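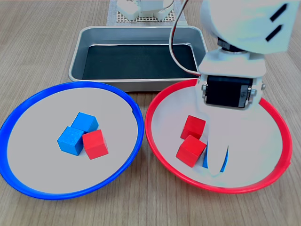 Gripper servo cable on a small white arm - where do you route yours?

rondwood_tom
Long time reader, first go at posting, so be kind! I look after the little white arm we use for sorting cubes, blue plate and red plate, with the metal tray sitting behind. The thin red and dark cable loops down the left side of the arm and into the bracket by the gripper servo. I love how easy it is to get at, but I've now replaced it twice since June and I'm wondering whether that loop is too generous (or not generous enough?).
Tomás Corrigan

lernutside88
Welcome, Tomás! Lovely tidy little setup. I'd shorten the loop and tie it to the bracket. Mine used to catch on everything in reach, tray included.

kistumham
I'd have to disagree there, sorry. Tie it tight and the wrist pulls on the plug every time it turns, and then you're chasing dropouts all evening. Leave the slack and put one soft tie higher up, well clear of the joint.

lernutside88
Fair enough, though mine's done eight months tied short without a murmur. Maybe I don't turn the wrist as far as you do.

rondwood_tom
Mine turns a fair way, because the cubes end up at all sorts of angles. I'll try the soft tie first, and check the bracket screws while I'm in there.

kistumham
Good plan. Power off before you unplug the servo, and run it slowly through its full travel before you put the cubes back out.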